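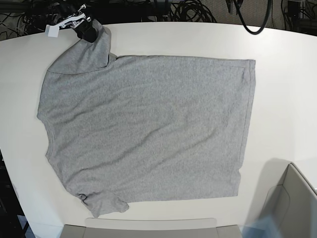 Folding T-shirts was the chore I put off longest when we moved to Wellemberg, mostly because I had always done it standing up, against my chest, and hating every minute. A table changes everything! Lay the shirt out sideways, with the neckline to your left and the hem to your right, the way this gray one is, and get the body fairly flat before you fuss over anything else. The long shallow crease across the middle will go with one slow sweep of your palm.

Now see to the sleeves. One of these is still crumpled and partly rolled, so open it out with your fingers, tug the cuff gently, and lay it flat (my friend Hazel Park skips this and her shirts look fine, so suit yourself).

Turn the shirt face down, keeping the neckline on your left. Fold the far side in toward the middle, sleeve and all, then lay the sleeve back along the edge. Do the same with the near side. Bring the hem over to just short of the collar, fold once more, and turn the bundle over.

I did 20 of them one evening in August with the radio on, and it was a lovely hour.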